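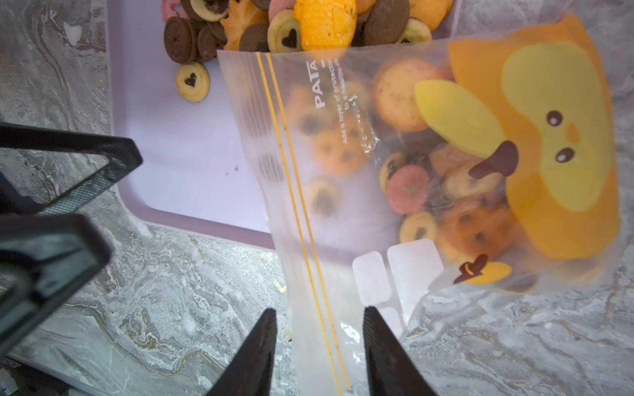

**Doaa Younis**, packing room lead, Jorkdale Snack Share
5/1/19

To: Eleni Kovačević, Corrigan Fund
Re: progress on the cookie and snack bag grant, April

Eleni, sorry this is short on polish. You asked for where the money is, what got packed, what's stuck. Going in that order. Numbers at the bottom.

## Bags

Switched to the zip-top bags with the orange zipper and the cartoon animal on the front. Same ones that say "Add a layer of protection to a healthy life" down the side, which people seem to like. They cost more than the plain ones. I went ahead anyway because the plain ones were splitting at the seam when we filled them past half, and we were losing cookies and time.

Good points so far:

- wide mouth, a whole cookie goes in flat without breaking
- blank white patches printed on the bag, so we can write the pack date straight on and skip the stickers
- clear enough to check the mix without opening it again

Bad point: the zipper. It looks closed when it isn't. Rule now is press it from one end to the other, then run a thumb back along it. Slows the table down a bit but I'd rather have that than stale cookies going out.

## What goes in

Mix is still assorted. Ring-shaped ones, the yellow ones with the dark heart in the middle, chocolate sandwich cookies, the orange stars, and one bigger brown cookie per bag when we have them. Big one goes in first. If it goes in last it sits on the hearts and cracks them.

We stopped filling from the carton. Everything gets tipped onto a lavender tray first and packed from there. You can see what you've got, pull the broken ones, and not end up with one bag all chocolate and the next one none. The raised rim keeps things off the table. One trayful at a time, wipe the tray, next one.

The Rurkance order was short on pink cookies twice in April. They credited us for the first one, still chasing the second. I have not changed supplier. Heturar quoted lower per case but wants a minimum of 1,000 bags' worth and we have nowhere dry to keep that much.

## The savory bags

You asked about this on the phone. Yes we are doing them, no they weren't in the original plan. Some families told us straight out they had enough sweet stuff. So there is now a second bag, crackers and bits, mostly the golden ring ones with some darker pieces mixed in. Comes out of the same budget line, I moved nothing over.

These don't go in the zip-tops. Thin clear bag, gather the top, done. Cheaper and the crackers don't mind being bundled up. They do look messier on the table, and the loose end takes up room in the box so we are still working out how to stack them. Tried laying them on their side between the cookie bags, seems ok.
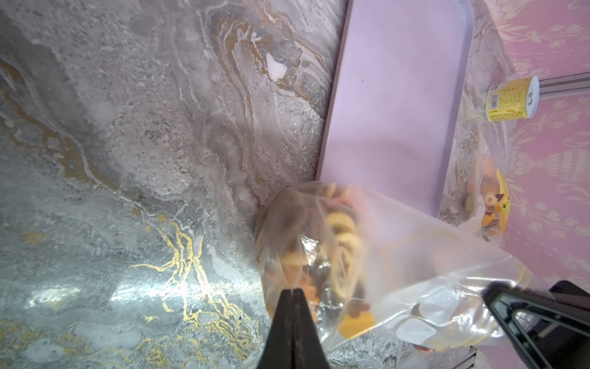
## Room and table

Still in the room with the pink patterned wall. The table with the marble look top is the best thing we bought, wipes clean fast and crumbs show up on the gray. Trouble is it's narrow. Tray, finished bags and whatever cans came in with the donations all end up at the one end and things roll. I'd like a second table the same hieght. Quote is in the folder, not asking for extra money, there's enough left under equipment.

Cans are a side issue. People keep handing them in with the snacks. We take them but they are not part of this grant and I'm not reporting them here.

## Numbers for April

- Cookie bags packed and sent out: 167
- Savory bags: around 30
- Deliveries short from supplier: 2
- Overspend: none, bags line is close though

## Still to do

- get the credit out of Rurkance
- second table, need your ok by email
- written instruction for the zipper, one page, taped up by the table
- decide if savory stays after the summer. I think yes but want to ask the familes properly first

Receipts are going seperately, the scanner is at the Jorkdale office and I'm not there until later. Call if anything looks off.

Doaa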